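Sturport Opens Shared Lunch Room for Staff and Visitors

STURPORT, 19 February 2022 - Flolter announced today that the shared lunch room at its Sturport site is open to all staff, trainees and registered visitors. The room offers places for 60 people and may be used at any time during building hours.

The project began after a survey of site users, in which 43 percent of those who replied asked for a simple way to heat a meal brought from home. The company set aside part of the main hall for this purpose and bought round tables, tableware and small appliances.

"People wanted a warm lunch and a place to put it down," said Els Cuypers, head of site services. "We chose equipment that anyone can use without reading a manual first."
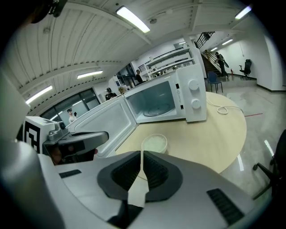 Microwave ovens in the room are operated by knobs and stand directly on the tables, so that a bowl of rice or soup need be carried only a short way. Users are asked to cover food while heating it, to wipe the glass turntable after spills and to leave the door closed when they have finished. Metal containers and foil may not be used.

Bowls are provided free of charge and should be returned to the Dai counter beside the entrance, where they are washed each afternoon. Personal dishes may also be used but cannot be stored overnight.

Suqin Zeng, who led the planning work, said that further changes will depend on comments from users. "We have already been asked for more bowls and for a second sink - both requests are being reviewed," she said.

An additional 6 tables will be delivered in March. The room will remain open during their installation.

Questions about access or group bookings may be addressed to Xiuying Tang at the Flolter site office in Sturport.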